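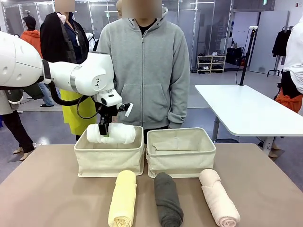
Gripper on the white towel roll, left basket.

Workshop Notes > Arms and Grippers > Acceptance Checks

Pre-use checklist, two-finger gripper comparison, towel sorting station
Compared: Clurketti fingers, Seol fingers. Controller: Nullach. October.

1. Emergency stops reachable from the operator's side. PASS
Pressed both, and both dropped the arm out of motion. I would still like to see the test repeated with the arm loaded.

2. Bystanders clear of arm travel. FAIL
People stand right up against the back of the table while the arm passes in front of them. The vendor sheet says contact is detected and the arm halts. I have read that sentence on a lot of vendor sheets. Tape a line on the floor and keep everyone behind it.

3. Cable slack at the wrist. PASS, with comment
Nothing snagged in the full sweep. Recheck after any change of fingers.

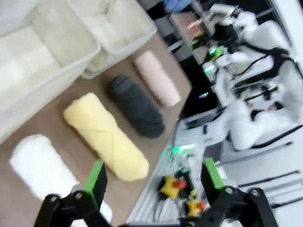
4. Finger pads seated and clean. PASS
Lint builds up fast with terry cloth. Wipe every 235 picks, whatever the manual says about self-cleaning texture.

5. Grip force limit set in the controller. PASS
Nullach shows the limit in two menus and they disagreed until restart. Write down the value you read after the restart.

6. Wrist camera view usable between the fingers. PASS, with comment
Fine with the fingers open. Closed on a thick towel, I don't trust it to judge anything.

7. Release into basket. NOT RATED
Seol claims 2,933 picks without a drop. They don't say what was picked or what counts as a drop. Does a towel hanging over the rim count? Our sheet had no box for that, so I added one. 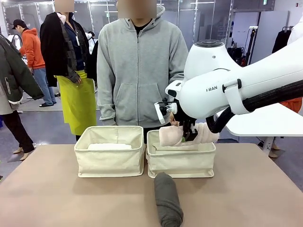 8. Same items for both finger sets. FAIL
Clurketti got rolled towels in the morning and Seol got a mix of rolled and folded. You can't compare those two scores. Run 900 picks each with the same towels in the same starting spots, then talk to me about a winner.

9. Log saved and readable. PASS
Open the file before you leave. A green tick on the screen isn't a log.

Result: hold. Items 2 and 8 to be redone before any purchase.

Filed under: Grippers, Bench Trials, Soft Goods

Comments (3)

Mister
We had the same menu mismatch on Nullach. Restart didn't clear it for us, had to reload the whole profile.

padwiper
235 seems low. What towels are you using? Ours go a full shift.

linecheck2
Please post the rerun even if it's boring. Most of these comparisons stop at the demo.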